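Print this page | E-mail this page

Ilard Disassembly Cell: Progress Report to the Flundden Fund
Prepared by Mahsa Esfahani
Nov 24, 2025

1. Demonstration visit

The second demonstration visit under the grant was held at the Ilard workshop. Guests from Politis, a local electronics recycler, attended along with two members of the fund's review group. The session covered the handling of desktop computers from intake to the removal of drives and memory. The robot and an operator share the work at the same bench. Side covers remain a manual step, as agreed in the March plan.

The robot arm approaches the open case from above. Position is corrected from the wrist camera over the last 5 cm of travel. Contact with the chassis is permitted up to a force limit of 20 N, after which the arm stops and waits for the operator.

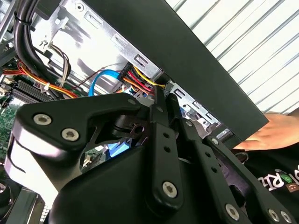
Cables are still the main source of delay. Data and power leads vary in length and routing from one machine to the next, and a bundle held by a cable tie behaves differently from one that hangs free. The present software, Pita, treats any cable crossing the drive bay as an obstacle and asks the operator to clear it. Politis staff asked whether ties could be cut by the robot. This is outside the current scope and would require a second tool.

2. Status against plan

Connector detection is complete for SATA data and power plugs. Unplugging is in test. Drive extraction has been run on one bay type only, and a second bay type is scheduled for the next period. The target of 1,000 logged grasp attempts has been met, and the records have been passed to the review group.

3. Issues

Glare on bare metal lowers detection scores near the drive cage. A diffuser for the bench lamp is on order. The finger plates are wide for the smaller cases, and a narrower pair has been drawn but not yet machined.

4. Next period

Test the narrow fingers, repeat the glare measurements with the diffuser fitted, and submit a revised safety assessment for shared bench work. No change to the budget is requested.

This site uses cookies to remember your settings. Accept | Manage cookies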